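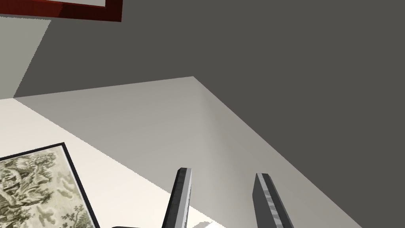
SKEDDALE, 15 May 2022

Gremel, the simulation outfit that spent last year trying to sell warehouses a better way to lose boxes, has turned its attention to the home. Its new product, Flemier, is a kit of computer-rendered rooms in which a robot arm can practice household chores without scratching anybody's baseboards. It went on sale this week, and the chore Gremel has chosen to lead with is dealing with pictures on walls.

The still on the product page is the view from the robot's wrist. Two gripper fingers come up from the bottom, open, with textured pads on their inner sides and nothing between them. There is a dark red picture frame in one corner and, in another, a thin black one around a leafy green-and-cream print of the sort found in dentists' waiting rooms. Most of the rest is gray. Gremel has resisted the urge to add a sunset.

Flemier comes with 94 rooms and 229 furnishings to scatter through them, and a buyer can shuffle the lot, tilt the lights, swap the wall colors and start over as often as the electric bill allows. The robot's arm and fingers are modeled too, along with a wrist camera that sees whatever the wrist happens to be pointed at. A license costs $40 a month per seat. A version for schools is promised, with no price attached and no date either.

"People ask why we didn't start with folding laundry," said Hemi Brunton, who runs product at Gremel. "Everyone starts with folding laundry. Have you seen the folding?"

Brunton said picture frames were picked for being thin, flat, close to the wall and unforgiving. A gripper coming in a little crooked will knock one sideways, and a gripper coming in very crooked will put a finger through somebody's aunt. In Flemier the aunt can be reset with one key.

We had the kit for four days, on a desktop computer that is nobody's idea of new. Setup took most of the first morning, and a good part of that went to a license window that kept opening behind the other windows. After that things got better. The rooms load quickly, the arm goes where it is told, and the wrist view is smooth enough that a person can steer by it after a bit of practice and some bad language.

Steering by it is an education. From the wrist, walls lean, corners run off at odd slants and a plain surface can fill half the screen without giving any hint of how far off it is. Anyone who has tried to hang a mirror by feel will know the mood. Flemier does offer a second, fixed view from across the room, which the manual calls optional. We'd call it the reason we finished.

Our own record at straightening crooked frames by hand control was 77 tries before we got a clean one, a figure we are printing only because Brunton asked for it and then went quiet. The sample program that ships in the box did a good deal better. It also spent one whole run gently pressing on a blank stretch of wall, with what looked like real conviction.

The looks are a mixed bag. Glossy frames catch the light nicely and some of the printed artwork holds up when the arm gets close. Plain walls are very plain. There's no texture to speak of on many of them, and a robot brought up on those may be in for a shock the first time it meets wallpaper, or a light switch, or a family. Gremel says a pack of messier surfaces is on the way and will be free to anyone who buys in May.

Craig Urquhart, who teaches an evening robotics class in town and has been using a trial copy, likes it more than he expected to. His students had been sharing one real arm, on a sign-up sheet, and the sheet had become a source of ill feeling. Now they all crash at once.

"It's a decent place to be wrong in," Urquhart said. He'd like better sound. At present a dropped frame makes no noise at all, and he thinks students ought to hear what they've done.

The obvious rival is Erdem, which has sold a kitchen-only kit for a while and has more cups than any person could want. Erdem costs more and its liquids are better. Flemier has more rooms, friendlier controls and, for now, no liquids. Which one suits a buyer will depend on whether the robot in question is meant to be pouring things or minding the walls.

Gremel's license can be canceled at any time from the account page. The manual says this takes two clicks. We counted five — one of them behind another window.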